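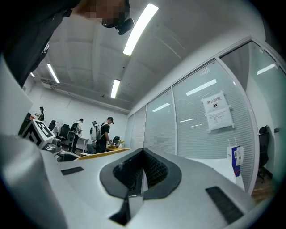

Workroom tips, sheet 4: worktop microwaves and small ovens

Last revised September 23, 2026. Applies to freestanding appliances used on a table or bench in the shared rooms at Prustdale. Built-in units are covered on their own sheet. Where anything below differs from the maker's instructions, follow the maker's instructions.

## Choosing the table

A freestanding microwave needs a flat, rigid surface that does not rock when the door is pulled. Test the table before the appliance goes on it: press down on each corner in turn, then push the top sideways at the height of your hip. If a leg lifts, adjust the foot or pack it with something hard. Folded card compresses over a few weeks and the wobble comes back.

All the feet of the appliance should stand fully on the tabletop. The door may project past the front edge when open, and usually will on a narrow table. The feet may not.

The Samholm tables in the larger room measure 1,206 mm along the front. That leaves enough width for the appliance and a clear strip on one side for putting down a hot dish. Decide which side the strip goes on by looking at the hinge. With the hinge on the left, the open door occupies the left, so the set-down space belongs on the right. A dish should not have to be carried around the end of an open door.

Do not stand a worktop appliance on a cloth, a rubber sheet or a tray. Several models draw air from underneath, and a soft surface closes the gap that the feet are meant to provide.

## Clearances

Leave space at the back, at both sides and above. The distances are printed in the installation section of the manual and vary a good deal between models, so look them up for the one you have. Note in particular:

- Vents on the side panels are easy to miss on a white casing. Run a finger along both sides before pushing the unit against anything.
- The top is not a shelf. Paper, tea towels and packets left there restrict the airflow and may slide off when the door is opened.
- A plug or a stiff cable behind the unit can hold it further forward than intended. Check the front feet again after plugging in.
- Bags and boxes on the floor behind the table should stand clear of the cable.

## Cable and plug

Lay the cable along the back of the tabletop or drop it straight down behind. It should not cross the front edge, pass under the feet or lie against a hot surface. Leave a little slack at the appliance end so that the unit can be drawn forward for cleaning without strain on the lead.

Plug directly into a wall socket. An extension lead shared with a kettle is overloaded easily, and a coiled reel will heat up under load even when the total is within its rating.

Check the plug when the unit is cleaned. Discolouration around the pins, a smell of hot plastic, or a plug too warm to hold comfortably means the appliance comes out of use until it has been looked at. Do not tape over a damaged lead.

Wide cable clips (we use the Hillen adhesive type) hold a lead neatly against the back edge of a table. Degrease the surface first and press for a full minute. On a textured top they let go, and a screwed clip is better.

## Door and hinge

The door does more work than any other part and gets the least attention.

1. Open it fully and let go. It should stay where it is left. A door that drifts points to a table out of level or a worn hinge. Put a spirit level on the casing before blaming the hinge.
2. Look along the edge of the door from the hinge side. The gap to the casing should be even from top to bottom when the door is shut.
3. Wipe the hinge area with a barely damp cloth. Crumbs collect at the lower hinge and are ground in each time the door moves.
4. Wipe the seal face on both the door and the body. Grease here stops the door closing flat.
5. Close it slowly and listen. The latch should engage with one clean click.

Never lean on an open door or rest a dish on a side-hinged one. When turning the unit or moving the table, shut the door first and secure it with low-tack tape.

If the glass is cracked, the frame is bent or the latch is loose, stop using the appliance. A microwave door is not a home repair, and neither is anything behind the outer casing. The high-voltage parts can hold a charge after the plug has been pulled. 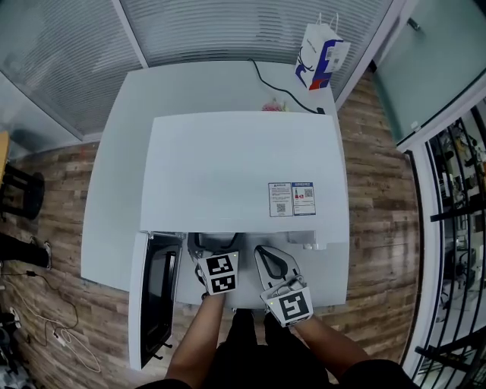
*Side-hinged door open over the front edge of a white table. Stickers with QR codes near the front right corner of the top.*

## Labels and stickers

New appliances arrive with several stickers, and they are not all of the same kind. Sort them before peeling anything.

**Leave in place:** the rating plate, the serial number, and any permanent warning. The rating plate is normally on the back or inside the door opening.

**Photograph, then decide:** labels carrying a QR code. The code may lead to the manual, to registration or to advertising. Scan it once and save whatever is useful. If there are two codes, scan both, as they do not always lead to the same page.

**Remove:** promotional labels and transit film. Film left on a door window goes brittle and comes away in strips later.

To lift a paper label, warm it with a hairdryer on a low setting and pull back slowly at a flat angle. Take off the residue with a little cooking oil on a cloth, then washing-up liquid, then clean water. Keep solvents off painted panels and off the control area. Do not use a metal scraper.

Write the model number inside the cover of the manual. Our first one went missing for a whole summer and the replacement turntable had to be ordered by measurement, which came out wrong.

## Cleaning the cavity

Switch off at the wall and pull the plug, except during the steam step. Remove the turntable, its ring and any rack. Wash them in the sink once they are at room temperature; cold water on a hot glass plate can break it.

For a microwave with dried splashes:

1. Refit the ring and turntable. Half-fill a wide microwave-safe bowl with water, add a few slices of lemon and stand a wooden spoon in it to discourage sudden boiling.
2. Heat until the water steams well.
3. Leave the door shut for 15 minutes.
4. Lift the bowl out with both hands, using oven gloves.
5. Unplug. Wipe the roof first, then the back, the sides and the floor.
6. Dry with a second cloth and leave the door open until no damp remains.

The steam method is for microwaves only. In a small electric oven, let everything cool and use washing-up liquid on a soft sponge. Keep water off the heating elements.

The flat cover on one inside wall of a microwave protects the waveguide. Wipe it gently and do not take it off for cleaning. If it is burnt through, order the correct part.

Avoid wire wool, scouring powder and caustic oven cleaner in a microwave. They scratch the coating, and a scratched coating goes on to rust.

## Cleaning the outside

White casings show yellowing first around the handle and the upper edge of the door. Most of it is grease. Use a cloth wrung out in warm water with a drop of washing-up liquid, and follow with a dry one. Spray goes on the cloth, never on the panel, as liquid runs behind the buttons.

Door glass streaks less if it is dried with newspaper or a microfibre cloth. Wipe the window vertically on the inside and horizontally on the outside. Any streak left over then shows which face it is on.

Check the vents for fluff each time. A soft brush is enough.

## Moving the appliance

Take out the glass plate first and wrap it separately. Tape the door. Coil the lead loosely and fix it to the back of the casing so that it cannot be trodden on.

Many microwaves are heavier on the control side. Lift with that side closer to the body, hands under the base, and do not use the door handle. Clear the receiving table beforehand.

In a Cunha carton or similar, put packing on all sides and mark the top. Carry it upright. After a move from a cold vehicle or store, let the unit stand unplugged until it has reached room temperature and any condensation has gone.

## Routine

| Interval | Task |
|---|---|
| After use | Wipe fresh splashes, check nothing is on top |
| Weekly | Wash turntable and ring, wipe seal faces |
| Monthly | Steam clean (microwave only), brush vents, inspect plug and lead |
| Every June | Draw forward, clean behind, check level, door gap and clips |

Enter faults on the card by the door with the model number and what was noticed. Unplug the unit and put the "do not use" tag through the plug pins.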